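Ticket 728: Subtitles run late in the second half of the film (Jerkine player, Solano room)
Opened by: Dalal Shboul
Opened: 23/01/2023
Status: Solved, waiting for vendor reply on one point
Priority: Normal

Short summary of the problem. We play films in the Solano room from the Jerkine player, which sends the picture to the projector and reads the subtitles from a separate file. In the film "Tadivero" the subtitles are correct at the start, but after the middle of the film they come too late, and at the end the actors have already finished the sentence when the text appears. The audience complained on Saturday evening, and they were right.
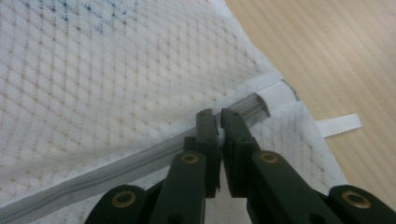
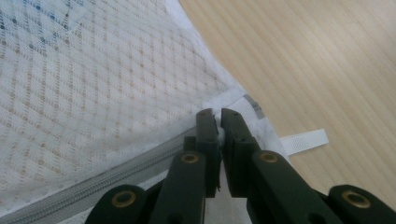

Equipment: Jerkine player, software version 2. Film file from the distributor (Naylor), delivered on a hard disk. Subtitle file in English, delivered by e-mail one week after the film.

What I expected: subtitles together with the speech during the whole film.
What happened: correct in the first scenes, late in the train station scene, very late in the wedding scene.

Step 1. I restarted the player and played the film again from the beginning. I did not watch all of it. I watched the opening, then jumped to the train station, then to the wedding. Same result as on Saturday.

Step 2. I wanted to know if the jump itself makes the error. So I let the film run without touching anything until the train station. The delay was the same. Jumping is not the cause.

Step 3. I played another film from the same distributor, with its own subtitles. No problem from start to end credits. So the player can do it, and the projector cable is also not guilty. I mention the cable because a colleague changed it in October and we had many small troubles after.

Step 4. In the player menu there is a setting "Subtitle offset". I put it to minus 200 milliseconds. The beginning became wrong (text too early) and the wedding was still late. I put it back to zero. One fixed number cannot repair a delay which is growing. Please do not suggest this setting again, I have now tried it and support already proposed it two times in the chat.

Step 5. I opened the subtitle file in a text editor and wrote down the time of the last line, the one where the grandmother says "Then leave the door open." I compared it with the time when she says it in the film. After this I did the same for a line near the beginning and one in the middle. The difference gets bigger in a regular way, it does not jump at one place. If a scene was cut from the film or added to it, I would expect a jump. This looked to me like a different frame rate.

Reply from Jerkine support (pasted from e-mail):
"Thank you for the detailed notes. A delay that grows regularly usually means the subtitle file was timed for a version of the film with another frame rate. Please check the frame rate of the film in Info > Media and ask the distributor which version was used for the subtitles."

Step 6. Info > Media shows 24 frames per second for our film. I called Naylor. The lady on the phone was friendly but she had to ask a colleague. He called back after lunch and confirmed that the English subtitles were prepared from the television version, and that one runs at 25. He did not know the cinema version had gone out with the same text file.

By simple logic the television version is faster, so its subtitles should come too early for us, and with us they come too late. I told him this. He looked again and found that somebody had already tried to convert the file and did it in the wrong direction, so the error became double. I was glad I asked.

Step 7. Naylor sent a new file in the evening. Before copying it I deleted the old one from the player, because with the same file name the player keeps the old text in memory. Menu > Library > select film > Remove subtitles, then copy the new file, then restart. Without the restart I still saw the old one.

Step 8. Full test, this time I watched the whole film with a cup of tea. Train station correct. Wedding correct. Grandmother correct. One song in the kitchen scene has no subtitles at all, but Naylor says this is the wish of the director.

Still open, for Jerkine: the player does not give a warning when a new subtitle file with the same name is ignored. Is this known? A short message on the screen would have saved me time. I asked this on the ticket and have no answer yet.

For colleagues: the next showing is at 12 on Sunday, please use the film entry with "new subs" in the title. The old entry is hidden but I did not delete it until the distributor confirms in writing.

Dalal Shboul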